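10/10/2021

What a good day! I finally did the big pen clear-out I've been promising since May, and I enjoyed it far more than anyone should enjoy sorting stationery. I tipped out the two drawers, the old biscuit tin and my coat pockets (three biros and a conker in there) and got 70 pens and pencils in all. Seventy! Marjan said I could open a shop.

I love a smooth white tabletop for a job like this. So much room, all that lovely clean space to spread out on.
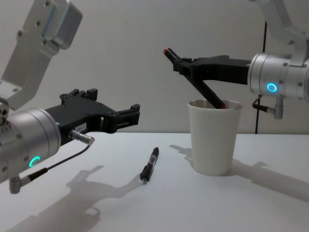 Then I tested every single one on the back of an old Clusberg calendar, big loops and zigzags, with the radio on. The dried-up ones went straight in the bin — goodbye, green highlighter, you were good to me. The Vahidi pencils all got sharpened and they smell wonderful. Sepehr rang halfway through and I made him listen to a squeaky felt tip down the phone. He was very patient!

And the cup idea is brilliant. One plain white cup, out on the table, and only the pen I really use goes in it. I can't believe I've spent years digging through drawers for something to label the freezer bags with.

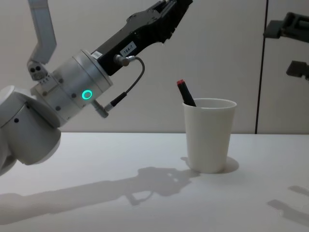 The red-capped marker in its cup.

I keep looking at it and feeling pleased. Marjan wants the same for her sewing things, so I've promised her a hand next week if she brings those ginger biscuits.

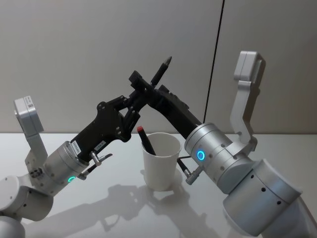
Still to do: the rubber bands, the seven rulers (why seven?) and that awful knot of string. I might start on the string tonight — no, bath first, then string. Must also write to Sepehr about the train.

Contact | © 2021 Zarneck Diaries | Back to top
We use cookies to remember your settings. Accept | Find out more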